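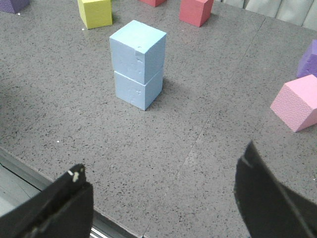 The two light blue cubes, one on the other.

On Wednesday my stacking program stopped with a force alarm for the second time. I run it 20 times per evening, and two alarms is too many for me.
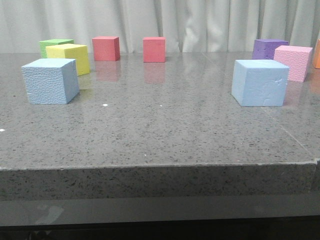

Blue cubes apart, seen from the side.

I first blamed the foam. One blue cube has gouges — maybe the fingers bite too deep. But the log from Girkudo showed the closing limit at 36, the value I use for hard blocks. I had forgotten to change it back.

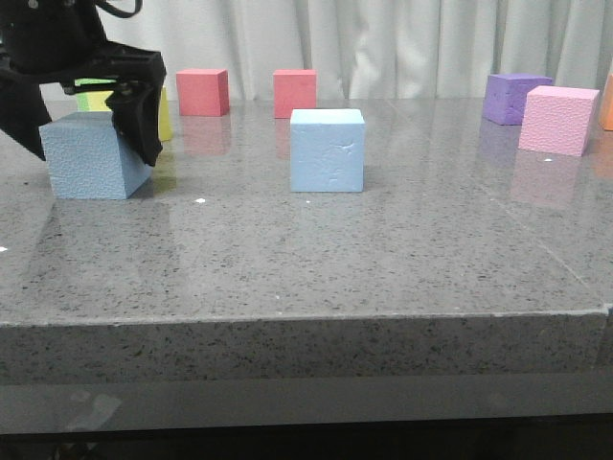 Gripper at the left blue cube.

Now the limit is lower, and the program asks me to confirm it before the arm may move. I also keep my hand near the stop button — please do the same. Next I will check the cable.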